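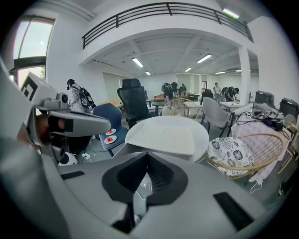
## 4.3 Working in shared rooms

This section applies to all hand-held gripper sessions in rooms where other people are present. Read it together with the Drindbridge site rules. Where the two differ, follow the stricter one.

**Before the session**

1. Walk the route once without the gripper. Move plugs and loose cables off the floor or tape them down.
2. Clear plates and food from chairs and tables within reach, unless they are part of the task.
3. Store spare equipment and cables on one table. Keep the hard cases closed and out of the walking path.
4. Check that the square marker on the jaw is clean and firmly seated. Replace it if a corner lifts.
5. Open and close the jaws 19 times. Stop if the motion sticks.

> **CAUTION – pinch point.** Keep fingers on the grip surfaces while the jaws are moving. Do not reach past the rubber pads.

**During the session**

6. Keep at least 75 cm between the jaw tip and any other person.
7. Do not walk with the jaws raised above chest height.
8. Rest the tool on a flat surface after 400 cycles and check the fasteners.

**Note:** Bright windows can hide the marker from the camera. If Clikix reports a lost marker, turn away from the window and repeat the step – do not raise the exposure by hand.

**After the session**

9. Close the jaws, then power down.
10. Enter the cycle count in the Skallex log. Tools with more than 1,776 cycles go to Halyna Koval for inspection by Friday.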